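Word games with real letter blocks – anyone else hooked?
Board: Tabletop & Parlor Games > Word Games

posted by hurnik_hollow
OK so I have to tell somebody about this. We had a rainy Friday at my sister's place, no power, and the only game in the house was a bag of her kid's old alphabet blocks. We made up a word game on the spot and played until midnight! I've owned every tile game you can name and I don't think I've laughed that hard over any of them.

Rules as we play them now: shake the bag, dump everything on the table, and whatever letter lands face up is the letter you've got. No turning blocks over. Everyone writes down words for three minutes and you cross out anything somebody else has too. First to 400 points wins.

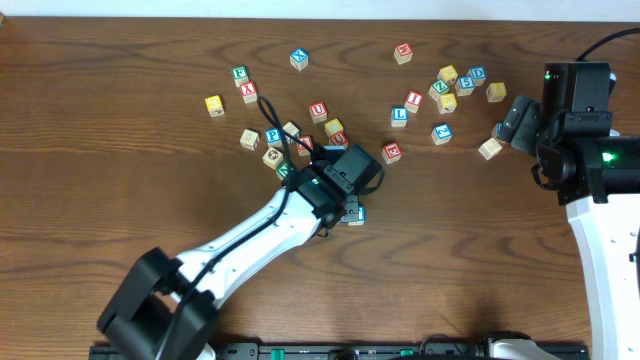
Scoring is one point per letter, squared once you get past four letters, so a six-letter word is a monster. Picture faces are wild, but you can only use one per word. We argued over that last bit for a good half hour.

What would you change? I'd love to get this solid before the October meetup.

posted by Bultbridge
Love it! My family did something close to this when I was a kid, except you were allowed to flip one block per round. It cost you 11 points, and my grandmother did it every single time and still beat us.

I'd keep flipping in. Some dumps are just awful. If you roll nothing but consonants and a picture, three minutes is a long time to sit there.

posted by quietvowel
Have to disagree with Bultbridge. The awful dumps are the fun part! Once you can flip, everyone goes hunting for an E and you're back to playing a normal tile game. I'd sooner shorten the timer to 90 seconds and let people groan.

Also, how do you handle letters like M and W, or N and Z? On a tile there's a right way up. On a block lying on a table with people on all four sides there really isn't.

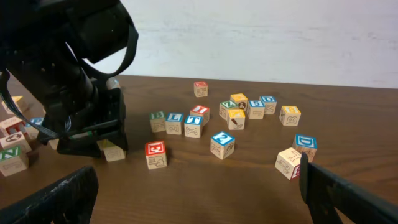
Blocks spread out on the brown tabletop.

My vote is that it reads however it reads from your own chair. Makes seating matter, which I think is great.

posted by hurnik_hollow
Ooh, I hadn't thought about seating. We just let M and W be either one for everybody, but yours is better. Trying it this weekend.

posted by Oranuch Thammasiri
Long-time word game person here, I keep a notebook of house rules (up to 22 variants of this kind of thing now – yes, I know). Two things from experience.

First, squaring long words will wreck your scores. We tried it with a set from Kaczmarczyk, the little shop by the train station, and one player ended a night on 3,192 while the rest of us were nowhere. Fun once. Go with double for five letters and triple for six or more.

Second, wilds. Make people name a word that has the picture in it, or at least starts with the same letter. So a fish can be an F and nothing else. It slows down the sharks and the kids get really good at it.

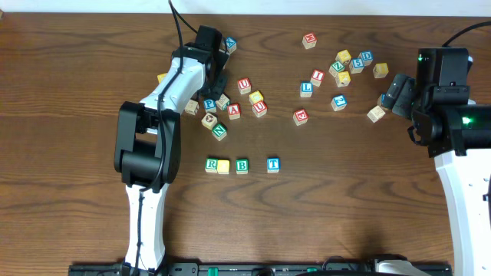
The other thing I'd say is don't tidy the blocks into rows after the dump. Everybody wants to. Leave them where they fell and make it a rule that a word's letters have to come from your half of the table, then swap halves each round. Changes the whole game!

posted by quietvowel
The half-table rule is brilliant and I'm stealing it. Not sold on the fish thing though. Is it a fish or a trout? My brother would have us there until breakfast.

posted by Oranuch Thammasiri
Ha, fair. We say the plainest word wins, and if two people can't agree the youngest player decides. My niece has ruled that a duck is a B for "bird" and we all had to live with it.

posted by Bultbridge
Still pro-flip, just so it's on the record. But has anyone tried Cluvasen rules, where you add one block after every minute? Our club used to end the evening with that one. You finally have your long word, down comes an S, and now everyone has it.

posted by hurnik_hollow
Never heard of it and I need it in my life. So the extra block is fair game for both halves of the table, or does it belong to whichever side it lands on?

posted by Bultbridge
Whichever side it lands on. If it rolls onto the floor, it's out for the round, and so is whoever dropped it.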